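# Chapter 6: Teaching by Showing 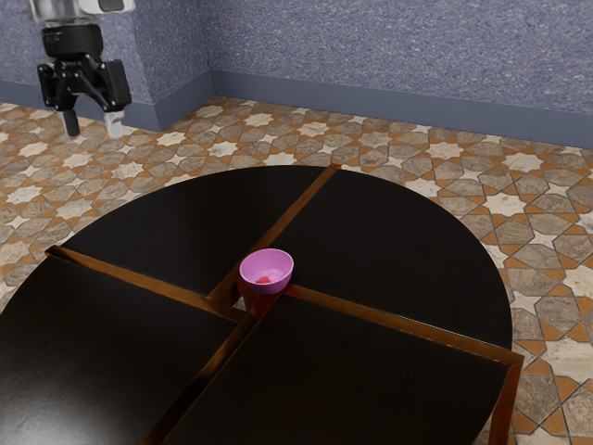 Most people who want a robot to do a new job don't want to write a program for it. They want to show it. They would like to take hold of the arm, or pick up a controller, run through the job a few times, and go home while the machine works out the rest. This wish is old and reasonable, and a good deal of money has been spent on it. Whether it has been granted is another matter. Take a job as plain as going to a small pink bowl with a little red object inside it and taking the object out. With a tabletop clear of other loose things, a person would do this while talking on the phone. For the operator of a remote arm there are already several decisions to make: what path to take over the table, how far to open the fingers, and how to get them past the rim without tipping the bowl. Every one of those decisions ends up in the recording, including the poor ones.

This chapter covers the two common ways of recording such decisions. In **hand guiding**, the operator holds the arm itself and moves it through the task while the joints log their positions. In **remote control**, or teleoperation, the operator works a separate device, such as a second arm, a handheld controller or a keyboard, and the robot follows. Both produce what the field calls a *demonstration*: a record, step by step, of what the robot sensed and what it was told to do. Remote control works for a simulated robot as well as for one bolted to a bench. Hand guiding in its plain form needs a real arm to hold.

## 6.1 What a demonstration leaves out

A demonstration contains motion. It doesn't contain the reason for the motion, and a beginner tends to forget this within an hour of starting.

Suppose the operator swings wide on the way to the bowl. She may have done it to avoid the rim. She may have misjudged the depth on a flat screen, or her wrist may have been tired. The log looks the same in all three cases. A learning method given enough of these swings will learn to swing, and the team will then spend an afternoon wondering what the robot is avoiding.

The Briggs study, which we return to throughout Part Two, gives a fair picture of the trouble. Olumide Ekpo and Adaeze Afolabi collected 928 demonstrations of a single pick-up task by remote control. When they went back through the logs, they threw out 264. Some were failed grasps that had been saved by mistake. Many more were successes of a kind no one would want copied, with the gripper pushing the object against the side of a container until it happened to slide between the fingers. Had they kept only a pass or fail mark for each run, as plenty of groups do, these would have gone straight into training.

Readers should ask of any published result how the demonstrations were chosen, and who chose them. The answer is often missing.

## 6.2 Hand guiding and its limits

Hand guiding feels natural, and sales literature makes much of that. The Asico arm used in our lab exercises can be put into a free mode in which its motors cancel its own weight, so it can be pushed about with one hand. New students like it at once.

Three cautions apply. The operator's body is often in view of the robot's cameras, and it won't be there when the robot runs alone. The operator feels contact through the arm and corrects for it, but unless force is recorded, the log has only the corrected path. And people guide an arm in the way that suits people. They stand on the side that is easy to reach from, and they turn the wrist to where their own wrist would be comfortable.

None of this makes hand guiding useless. For a short, fixed path on a bench that never moves, it may be all that is needed, and learning of any kind may be wasted effort.

## 6.3 Remote control and its limits

Remote control takes the operator out of the picture and makes it possible to record exactly what commands were sent. It also takes away most of the feel. Depth is hard to judge from one view, and delay makes careful people slow and impatient people clumsy.

Practice helps more than better equipment does, at least in the early weeks. At the Stondville lab, new operators complete over 600 practice runs before any of their work is kept. That figure is seldom counted when the method is described as quick.

## Before you read on

Pick a task you do daily with one hand. Write down every step, then do it again slowly with 2 fingers held stiff like a gripper, and mark the steps you missed. Keep the list. You will need it for the Trimton exercise in Section 6.5, where you will record the same task by remote control and compare.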